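Bellstead Shared Workrooms – Members' Forum
Board: Storage and Supplies
Thread: Keeping bottles in open bins on the shared tables

Flukholm_Stores
Posted 01/06/2022

Members are invited to comment on the proposed arrangement for white plastic bottles on the wooden tables. At present bottles are left standing wherever the last user put them down, and the table has to be cleared before anyone else can work at it. The proposal is that each table should have one open plastic bin, placed in the middle, and that bottles should be returned to it at the end of every session. Large bottles may remain outside the bin, provided that they stand upright with their caps on.

The table nearest the monitors has been set out with an orange bin, and bottles of more than one size are still to be put away.
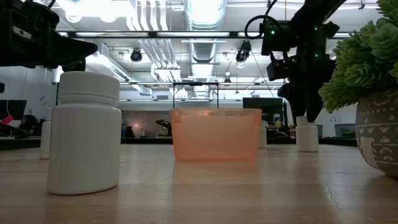

Should the bin stay on the table overnight?
It should stay where it is, with the bottles in it, unless the table has been booked for the following morning. In that case the bin goes on the back counter.

pillay_bench
I support the proposal in general. My reservation concerns the open top. A bin with a lid would keep dust off the caps and could be stacked. We ordered lidded boxes for Pillay in December and have had no complaints.

Enden Supplies Desk
With respect to the previous contributor, lids were tried at Enden and were found on the floor within a week. An open bin is used; a lidded one is walked past. I would also ask members to bear in mind that the budget for this item is 185 pounds for all rooms, and lidded boxes of a suitable size would exceed it.

pillay_bench
I accept the point on cost. I do not accept that lids are bound to end up on the floor. That is a matter of room discipline.

quietcorner
May I ask how the bottles are to be arranged inside? If they are simply dropped in, the small ones will fall over and the labels will face in every direction.

Flukholm_Stores
The bottles should be stood upright and put in from the back of the bin forwards, so that the nearest ones can be lifted out without disturbing the others. It is quite acceptable for the caps to rise above the rim. A cap that can be seen and gripped is a convenience.

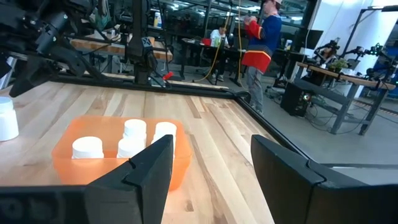
Bottles should not be laid on top of one another, and no bin should be filled so tightly that a bottle has to be pulled free. Where there are too many for one bin, please request a second from stores – they are held in packs of 6.

quietcorner
Thank you, that is clear. I would still prefer the labels to face the front.

tablefour
I must register an objection to the bin being in the middle. Those of us who spread out paperwork need the centre of the table, and the edge is the natural place for storage.

Enden Supplies Desk
Bins placed at the edge are knocked off by sleeves and bags. The middle is safer. The plant might more usefully be moved if space is short.

tablefour
The plant is by the edge and takes up none of the area I was describing. I would ask that it be left alone.

Flukholm_Stores
The plant will remain. On the position of the bin, members may slide it to one side during a session and return it afterwards.

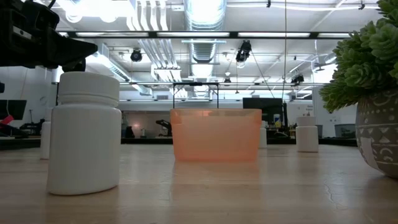 Orange bin, white bottles and succulent on the wooden table, Bellstead.

pillay_bench
Could the large bottle be kept at the back? I reach across it every time I want one of the smaller ones.

Flukholm_Stores
Agreed. Large bottles to the back, small ones in the bin. The written guidance will be amended and a copy left in each of the 3 rooms. Requests for additional bins should be sent to stores in the usual way, giving the table number.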